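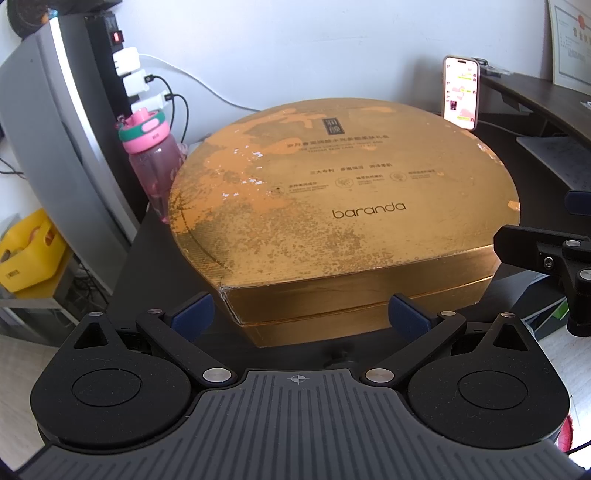 Lid removal is more or less done, we were told before we had our coats off, and Prullar should be ready for gift packaging by the end of the summer. I wrote it down as said. My own notes from the Moltska demo (June, started 10.15) are below, and they are less cheerful.

What they claim

1,183 hand-collected runs with the Joo grippers, of which 1,083 were kept for training. I asked what got the other hundred thrown out and the answer was "quality". Asked again later and got tracking loss, plus operators changing their minds halfway. Neither had a number against it. If most of the dropped ones are slips on the rim, then the clean set is teaching the arm that rims never slip. Must get the reject log before we say yes to anything.

What we watched

All of it was done by hand. There was no arm running, which the invitation did not make clear. The operator worked on a desk with ordinary household stuff round it, and I will give them credit for not tidying up a bench for us. The gold boxes are a decent test as well: wide, shallow, scuffed finish, and a lid that meets the base in a thin seam with not much to get hold of. Pads come in low at the front edge. The person holding the tool is doing a lot of quiet work with the wrist there and I'd like to know how much of it ends up in the data.
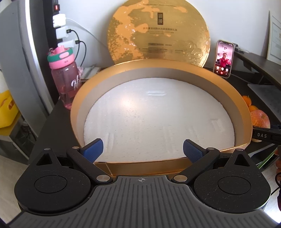 The foam insert is where I started asking awkward questions. With the lid off, the pads come right up to the front rim, and a rim with foam close behind it is a different job from a closed box. Soft stuff hides a bad grip. Joo has no force sensing in this version – only width and pose – so a gentle pinch and a crushing one could look nearly the same in the recording. They agreed, then said the policy "learns round it". Perhaps. I have heard this about three other systems.

Some 28 objects in the full set, they say, boxes being one group. No list to hand. 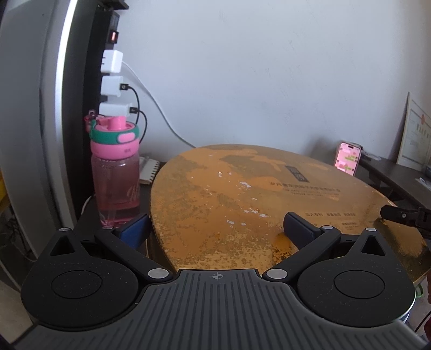 Things to check on our side

1. Wear on the finish. Flaky gold print under side light must look different from every angle. Does Prullar rely on the printed text to find the middle of the lid? They said no. Test with a plain lid, then the same lid turned half round.

2. Our Altex arm opens less wide at the fingers than Joo does. Measure properly, don't trust the data sheet.

3. Shape. Round lids are kind to you, any approach is much like any other. A heart is not, with that point at the front and two lobes behind. I asked whether the heart-shaped box was in training or held back and got two different answers in 70 minutes.

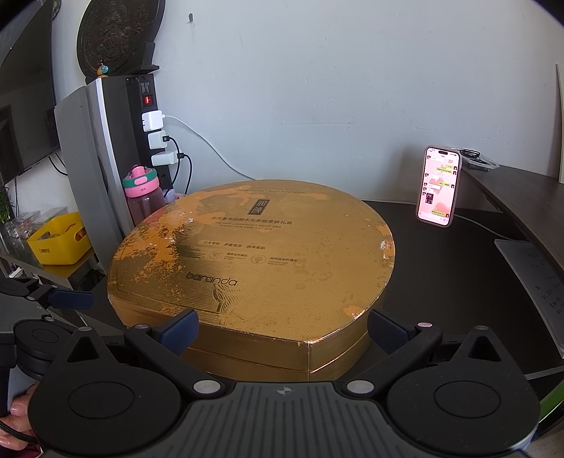 4. Second hand. Both tools were out, and I still can't tell whether the left and right recordings share a clock. Ask in writing.

Where I've left it

Told them we would lend two afternoons on the Altex if they send the raw runs, rejects included, and let us choose the boxes. They want to choose the boxes. Waiting on a reply. Parking ticket is in the petty cash tin.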